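Prandamton Renewed for Second Season, Episode Order Cut to Eight

27 May 2022

The science fiction drama Prandamton has been renewed for a second season, the streaming service Ristance confirmed in a notice to subscribers and press. The new season will consist of eight episodes, down from ten in the first. Production is scheduled to begin in February at the Catacutan stages, where the first season was also shot.

Showrunner Quang Tạ will return under a revised contract that covers the second season and includes an option for a third. Tạ wrote four of the ten episodes in season one and directed the finale. Under the new arrangement he will write the opening and closing episodes and supervise a writing staff of six. He is not currently attached to direct.

The shorter order comes with a change in running time. First-season episodes were delivered at 45 minutes, with the exception of the finale. Ristance has not set a fixed length for the second season, but the renewal notice refers to "extended episodes" and states that total running time will be comparable to that of season one. The service made a similar change last year to the period drama Utavura, which moved from ten episodes to eight in its second season and kept that format for its third.

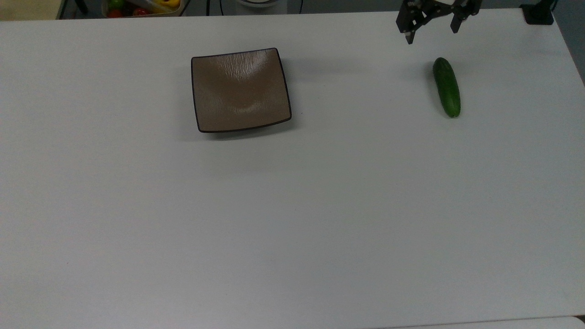 Casting is partly settled. The five principal actors from the first season were signed to multi-season agreements before the pilot was filmed, and all five options have been exercised. Two recurring roles, the harbor inspector and the younger of the Lindqvist sisters, will be promoted to the main cast. The part of the station archivist will be recast. Ristance gave no explanation for that change and did not name a replacement.

The series follows the crew of a relay station that begins receiving transmissions dated 40 years in the future. Season one covered the first month of contact and ended with the station cut off from its supply line. According to the notice, the second season resumes on the following day and is told in order, without the split timeline used in episodes three through seven.

"We had the structure for this season before we finished cutting the first one," Tạ said in a statement issued with the renewal. "Eight episodes is the number we asked for. The material in the middle of last season was spread thin, and I would sooner fix that in the outline than in the edit."

Visual effects work will again be handled in-house. The first season contained 1,370 effects shots, most of them exterior views of the station and set extensions for the lower decks. The station interior has remained standing at Catacutan since filming ended -- an expense the production carried through the renewal talks -- and will be modified to add a second control room and a flooded maintenance level.

Ristance does not publish viewing figures and did not release any for Prandamton. The series stayed on the service's daily chart of most-watched titles for six weeks after its premiere.

No release date has been set for season 2. The first season remains available on Ristance in all of the service's current markets, and a disc edition with commentary on the first and last episodes is in preparation.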